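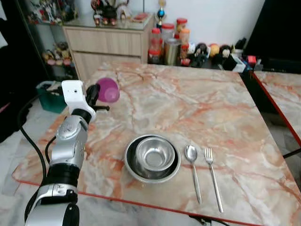

摆一副碗筷,要守几条规矩

我第一次翻开德拉尔施泰德那本家务机器人操作守则,是在去年11月,说实话看了三页就想合上。谁家收拾桌子还要写成条文啊?后来我跟着他们跑了几户人家,才慢慢改了口。

守则的主笔是莱因霍尔德·蒂勒,一个说话很慢、改稿很快的人。初稿有700条,被他砍到只剩26条,他还嫌多。“现场的人记不住的规矩,就等于没有。”他一边说一边拿红笔又划掉一句(那句我还挺喜欢的)。

我最爱看的是餐具那一章。不锈钢碗反光厉害,灯光、桌面的花纹全映在里头,所以守则要求开工前先看一遍光线,别急着让手臂动。大碗套小碗可以,但要放稳,碗沿别探出桌边。勺子和叉子并排放,柄朝桌沿,两件之间得留出空来。听着像我外婆的家教,对吧!

塑料杯单独有一条:夹持力从小往大加,宁可多试一次。蒂勒为这一条跟同事亨里克·欣里希斯吵过一整个下午,欣里希斯主张直接给定数值,省事。最后写进去的是蒂勒的版本,欣里希斯的数值进了附录,两个人都觉得自己赢了。

还有线缆。守则写得很死:开工前沿着线走一遍,从底座走到末端,看它会不会勾住桌腿。折叠桌尤其要留神,桌腿交叉着往外撑,脚比桌面上看着的要远。我自己就在那儿绊过,膝盖青了一个星期。

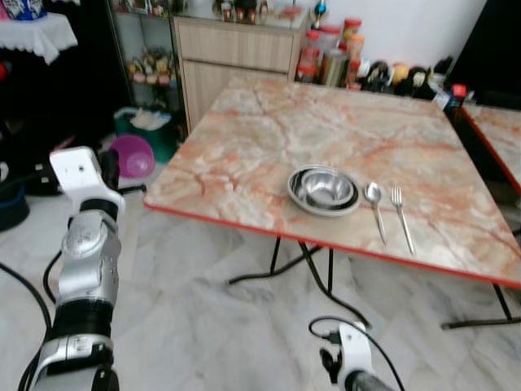 别动人家的东西

这一章只有半页,我却觉得最难做到。真正住人的屋子里,柜子上有小摆件,墙边有一排瓶瓶罐罐,地上搁着塑料筐。按守则,这些都不许为了方便机器而挪走,非挪不可的,先问主人,完事放回原处。手臂的活动范围要绕着它们划,划不出来就换个角度摆机器。

欣里希斯告诉我,新手培训要上12个小时,光这半页就占了不少。有人嫌烦,他就让那人想想自己家的柜子被陌生人整理过是什么滋味。我想了一下,嗯,确实不太舒服。

新版守则还在征求意见,蒂勒又在琢磨删哪一条。我劝他手下留情,至少把勺子和叉子那条给我留着。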